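Stindadholm Shared Workshop — Members' Forum
Projects > Electronics and Robots

Teaching the arm to pull a hard drive (build log, such as it is)

prikari_pete
Right, people keep asking why the back bench has been taken since February, so I'm starting a thread. I'm trying to get a robot arm to take a hard drive out of an old desktop. The co-op gets a pallet of dead office PCs every couple of months and somebody has to strip them. I did 28 of them over winter and my thumbs have opinions about it.

Arm is the one I built last year, running on the Lemieux controller board. Gripper is two-finger parallel linkage, plates all painted matte black to match the kettle. Camera on the wrist. I've spent 700 dollars so far and I'm not including the coffee.

Current status: it can find the drive bay. It can approach the drive bay. Relations with the drive bay are otherwise cool.

solderwitch
How are you handling the cables? Every case I've opened has been a nest in there.

prikari_pete
Badly. The first proper run it closed on a SATA cable and pulled with real conviction. The clip held. I was proud of the clip.

Right now I drive it by hand from the laptop for the approach and then let the program have the last few centimetres. The plan is to flip those two around.

Torque_Wrench
Not wanting to be that guy, but a person with a screwdriver takes under two minutes a machine. What's your robot's time?

prikari_pete
Best run is 20 minutes. That includes me saying "no, no, no" and reaching for the stop button.

Torque_Wrench
So it's ten times slower and needs a person standing beside it.

prikari_pete
Correct. You've also just described my apprenticeship.

solderwitch
I don't mind slow. What bugs me is doing this with the cables still in. Unplug everything by hand first, let the arm have a clean shot at the drive, then add the mess back once it's got the hang of it. You're giving it the final exam on day one.

prikari_pete
I've gone back and forth on this. If I pull the cables first I've done most of the job and the robot gets to be a very expensive tongs. But yes, I hear you.

Hesent_hobbyist
Siding with Pete here. I did the clean version first on my own arm (Hesent kit, the old one with the noisy base) and everything I'd tuned went in the bin as soon as there was a ribbon cable in the way. The camera would lose the bay behind it and the arm would just hover there having a think.

Tip that did help: tilt the case. Flat on the bench, the wrist has to fold right under itself and the camera ends up staring at sheet metal. Prop one end up and you get a much better look down into it.

solderwitch
And then the case slides off the bench.

Hesent_hobbyist
Only the once.

prikari_pete
Tried the tilt last night and it's a big improvement, thanks. Drive connector is facing up and the blue release tabs are sticking out of the bay where the wrist camera can pick them up. I've changed the target from "the drive" to "the tabs", as they're the only thing in there of that light blue and they don't move about. The SATA cable is blue as well, just a much brighter one, so I had to tighten the colour range a fair bit. Before that it was chasing the cable like a cat.

Still hand-guiding, still with the cables in. Finger links are a bit long for the space and I'm going to have to shorten at least one.
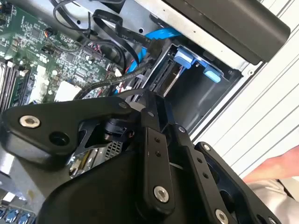
Harvey Gill reckons you should leave the links alone and change the tips instead. He went through all this on the bottle sorter, and said to pass on that once you shorten a link the two sides stop closing evenly and you'll spend a month on shims. Screw-on tips, thin ones, with a little hook for the tab. He has offcuts of nylon bar in his locker if you want some.

prikari_pete
Tell Harvey yes please to the nylon. I'd forgotten about the bottle sorter. I think we all tried to.

Torque_Wrench
Fine, I'll bite. What happens if it leans on the motherboard? Some of those boards are still worth testing and the memory sells.

prikari_pete
There's a current limit on each joint, so it gives up when it meets something solid. I set it by having it push on the kitchen scales. The program won't go over the board side of the case at all, but under hand control there's nothing stopping me except good sense.

Torque_Wrench
So nothing.

solderwitch
Put the limit on hand control as well. Please. I wanted that memory.

prikari_pete
Done, it's in tonight's version. Tips get cut when I've collected the nylon. If anyone's seen the small countersink, it was in the second drawer and now it isn't.

Hesent_hobbyist
It's in my car. Sorry. Back tomorrow.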